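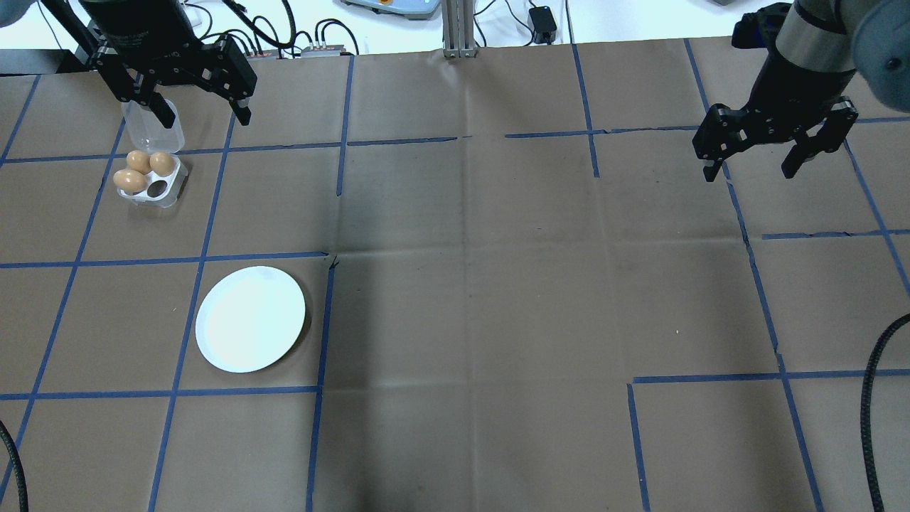

Foro de cocina casera › Trucos y orden › Huevos: ¿cartón pequeño o plato?

MarietjieOosthuizen
7 jun 2019

¡Hola a todos! Desde que compro los huevos sueltos en la granja Dernby estoy encantada con los cartones de cuatro, los transparentes de plástico. Caben en cualquier hueco de la nevera y de un vistazo sé si toca ir a por más. Llevo 3 semanas con ellos y ya no quiero volver a la huevera grande de la puerta, que se abre y se cierra cien veces al día.

Mi duda viene con los bizcochos. Saco los huevos un rato antes para que pierdan el frío y unas veces los dejo en el cartón y otras los paso a un plato llano. ¿Cómo lo hacéis vosotros?

Mi mesa de trabajo — papel de estraza y cinta azul de pintor haciendo cuadrícula — me parece el mejor invento para una tarde de repostería. Cada cosa en su cuadro y al terminar se enrolla todo.
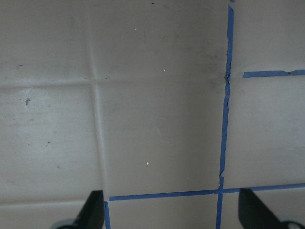
Re: ¿cartón pequeño o plato?

tortilla_y_media
¡Me chifla lo de la cuadrícula! Te la copio para las galletas de agosto, que me junto con toda la familia y aquello es una feria. ¿La cinta no se levanta? La mía se arruga en cuanto paso el codo.

En cuanto a los huevos, plato siempre. Los ves enteros, y si alguno tiene una raja no te llevas la sorpresa al cascarlo. 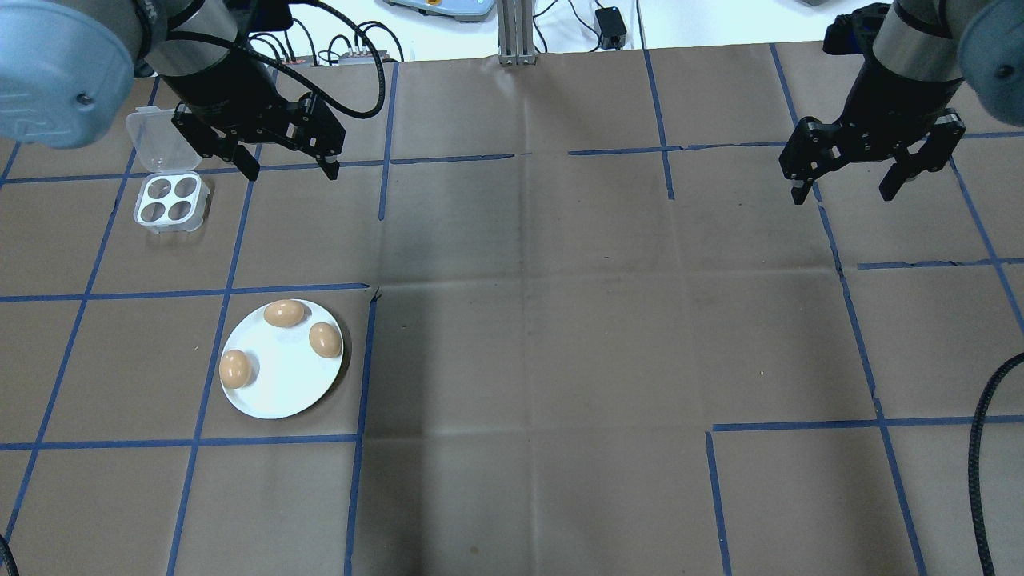
Cloutier
Pues yo no lo veo. En un plato llano el huevo rueda en cuanto mueves la mesa, y los míos acaban en el suelo. Cartón abierto y listo. Además, los morenos de granja salen de tamaños muy distintos y en su hueco se quedan quietos.

MarietjieOosthuizen
Cloutier, tienes parte de razón, aunque el mío tiene un poco de borde y tres huevos me aguantan de maravilla. La cinta se arruga, sí, y en algún cruce la he tenido que empalmar, pero para una tarde sobra. Lo que más me gusta es devolver al cartón los que no gasto, uno a uno, con la tapa levantada.

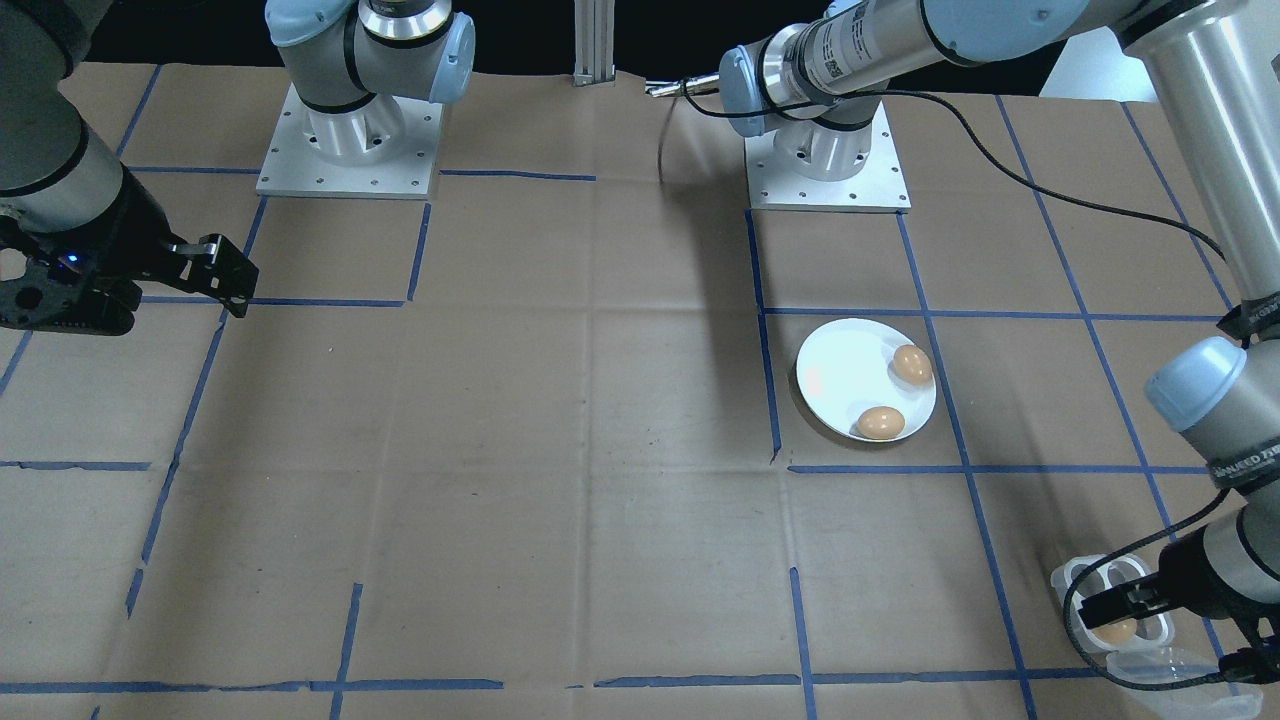
Y para el bizcocho de Zenden, el de yogur, peso los huevos ya cascados: necesito unos 100 gramos y con dos suele bastar. El tercero se queda de reserva por si salen pequeños.

Dinov
Yo uso un bol hondo y me quito de líos, ni plato ni cartón. Eso sí, ¿de qué ancho es el papel? El rollo que tengo se me queda corto.

MarietjieOosthuizen
¡El bol también me vale! El papel lo pongo en dos tiras solapadas, pegadas por debajo. Mañana mido y te digo.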